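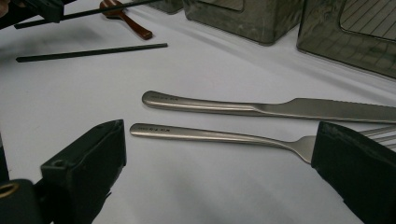 The flatware industry would like you to believe that your silverware drawer is a problem. I have been hearing this for most of a year, usually from people who sell dividers, and I remain unconvinced. A table knife and a fork in brushed stainless steel, laid side by side on a white cloth, ask very little of anyone. The handles are rounded at the end, there is a short line of lettering stamped into the metal that you would need good eyes to read, and the knife has a fine serrated edge that will get through a chicken thigh. They were designed to be thrown in a drawer, and for decades that is where most of us threw them.

Then came sorting. Dovon, which makes kitchen storage and not much else, put out a booklet in April arguing that a household of four should own a separate basket for every type of utensil, with a spare for "occasional pieces." The starter set costs $72. The full system, with a rack to hold the baskets, costs $176, and I have eaten several good dinners with forks that cost less than the rack's shipping.

I took the booklet to Ratih Chin, who ran the front of a restaurant in Plullcombe for years and now teaches table service there. I expected her to laugh at it, and she did, but only at the rack. The baskets she likes.

"Restaurants sort because strangers are reaching for things in a hurry," she told me. "At home you know where the spoon is. But if you have kids setting the table, or a roommate, you want the forks in one place and the chopsticks in another. It saves you being asked."

Her own rule is that long things get a long basket and everything else can fight it out. She favors plastic with open sides, so crumbs fall through and you can see what's in there without lifting it down. She doesn't put wooden spoons in with the steel.
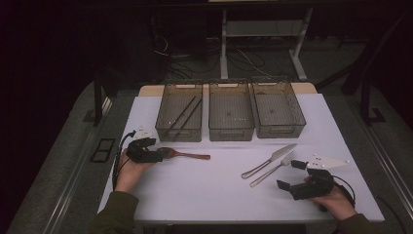 That last point is where the sorters have a case, and I'll give it to them. A wooden spoon that goes away damp next to a pile of forks stays damp. Mine had a gray bloom on the handle by the end of winter, and I can't blame the drawer's feelings about order for that. It needed air.

What I won't give them is the rest of the claim, that a sorted kitchen makes for a calmer cook. Afiq Purba, who designs small-apartment kitchens for Bindbridge, says his clients ask for more compartments every year and use 2 of them. The others fill up with rubber bands, soy sauce packets and a corkscrew. He has started drawing the drawers with fewer sections and waiting to see who complains.

"They want the picture from the catalog," he said. "Then they cook for a week."

I tried it anyway. I bought three plain baskets from Jugah, the discount place, and spent an evening sorting everything I own. Knives and forks went together, which the booklet forbids. Chopsticks got a basket to themselves and rattled around in it. The third basket I couldn't think of a use for — it is on top of the fridge now, holding mail.

The knives and forks drifted back into the drawer within days. The chopsticks have stayed put, and I do find them faster.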